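Home | Programs | Reports | Donate | Contact

We use cookies to remember your settings. Accept | Manage

Bratville Community Pantry: Spring Progress Report to the Paiva Fund

Prepared by Laurinda Leitão, pantry coordinator

We are halfway through the grant period and I'm delighted with where the packing room has got to. When we wrote the application last year we asked for help with one dull-sounding thing: getting household supplies (wraps, bags, foil, soap) out to families along with the food. In the first half of the grant we sent out 2,076 household items, and the Friday pickup has never run so smoothly.
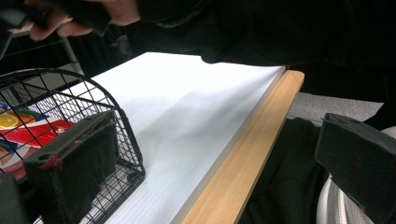 2 min read

Most of the early money went into the tables. We used to sort straight onto bare wood, and small things vanished against it by the end of an evening. Now there's a white board over the wooden top, and you can spot a stray twist tie from across the room! Cristóvão Carvalho fitted the boards over two weekends in April and left the wood showing along the edge, so we can still clamp a light there when we need one.

The baskets have been the other big win. We settled on black wire mesh after trying cardboard trays, which sagged, and a set of lidded tubs from Hirura that were sturdy but a pain to see into. With mesh, whoever is checking an order can look through the side and know what's in it. They stand on little feet too, which makes them easy to get your fingers under.

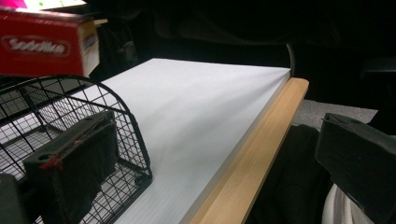 Packing and repacking

We changed the order of work after the first month. Baskets used to be filled at the shelves and carried over, and long cartons always ended up wedged in last, on top of the soft things. Now the basket goes on the board first and the long cartons go in before anything else. Plastic wrap is the usual one. It's also the item families ask for most, ahead of foil and well ahead of sandwich bags, and I would never have guessed that.

Returns get handled at the same table. If a family doesn't want something, it comes out of the basket and is set down on the board beside it until the next order that can use it.
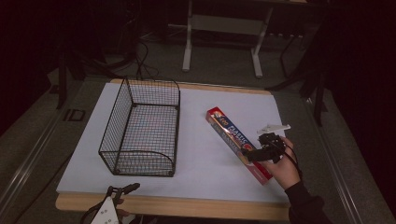
We tried keeping returns on a separate cart for a while, but people forgot to look there and we opened new stock we didn't need. Having everything on the one surface fixed that within a week.

Of the 97 households on our list, 8 joined after hearing about the supplies from a neighbor, and we now have inquiries from the Nasum side of town as well. We'd love to say yes to them. Shelf space is the sticking point, and Cristóvão is pricing a second bay at the moment.

Still to do before the final report: label the shelves in large print, replace the wobbly step stool, and write up the packing order on one sheet for new helpers. Spending is on budget, with the shelving line not yet touched.

Recent reports
Winter Coat Drive Wrap-Up
Nasum Delivery Route: First Month
Cold Storage Update
How We Choose Our Suppliers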